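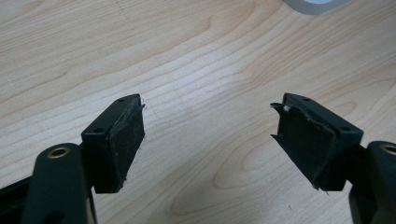 The Wemix fingers over my desk. Left pad mostly intact, right pad peeling.

So I've had the Wemix hand-held gripper kit from Prasterora since March and I'm still kind of in love with it! You hold it, you squeeze, the two fingers close, and whatever you pick up gets recorded as a demonstration you can train an arm on later. I've wanted something like this on my own desk for years.

Build first. The finger arms are matte black and stiff, with brass-colored bushings set into them, and they close square every time. I never got my old homemade one to do that (it wobbled, it squeaked, my cat hated it). Setup took me one evening, most of it spent hunting for the right hex key.

I've logged 1,833 grasps so far. Mugs, socks, pill bottles, a truly unreasonable number of clothespins. The dark fabric pads grip way better than I expected, especially on slick plastic, and thin stuff like a playing card comes up off the table if you go in at a shallow angle.

Now the pads. Prasterora says to expect 3,000 grasps from a set, and my right one is clearly not going to make it. It's coming away from the block, there's a torn flap curling into the gap, and a bit of whitish fiber is showing near the top of the tear. The left has a few frayed threads along the edges and otherwise looks fine. I drag things sideways a lot, which probably doesn't help, but I'd still like a tougher pad.

Replacements are $6 a pair, or you can get the Sanberg rubber ones for $40, which Hòa Hoàng swears by. She runs the same kit on heavier parts and says hers still look new. I've ordered both, plus a sheet of Harries foam to cut my own from, because I can't leave anything alone.

One gripe about the software: it names every session by start time and you can't rename them inside the app. I have a folder full of 9:14s and 9:41s. Please fix this!

Would I buy it again? Yes, easily, and I'd add spare pads to the first order. I'll post again once the Sanberg set has a few hundred grasps on it.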